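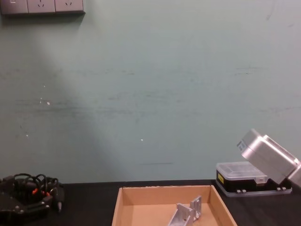
1/ Budget for the arm bench, part one of who knows how many

OK so I promised I'd post how we're planning the spend for the two-arm bench, and July is when I have to hand in a number, so let's go!

2/ The arms are the easy part. You get a quote, you wince, you sign it. What wrecked my first spreadsheet was brackets. Aluminum ones like the one in the cardboard tray. I had a single line for "mounting stuff" and it was gone before we'd bolted down anything (I'm still a little mad at myself).

3/ Grippers: I asked Nostik and Hedico for quotes on the same job. Nostik's was lower until I added the cables and the adapter plate. Hedico puts all that in one price. Ask what's in the box!! Ask twice!!

4/ Lead times. Hedico told me 12 weeks, Nostik said 90 days, so pretty much a tie, and either way the order has to go in before the budget year flips.

5/ Spares. I'm putting in 3 sets of fingertips per gripper and a bag of 100 screws, plus a compartment box with a lid so the small bits have a home. Cheapest line on the whole sheet and the one I'd fight for.

6/ Power: count your sockets before you buy anything. Two controllers, a PC, a monitor, chargers... I've added an electrician visit as its own line.

7/ Still stuck on the service plan. Yoo wants a yearly fee, Cevimance bills per visit. If you've used either one for small arms, tell me what you paid in year two, please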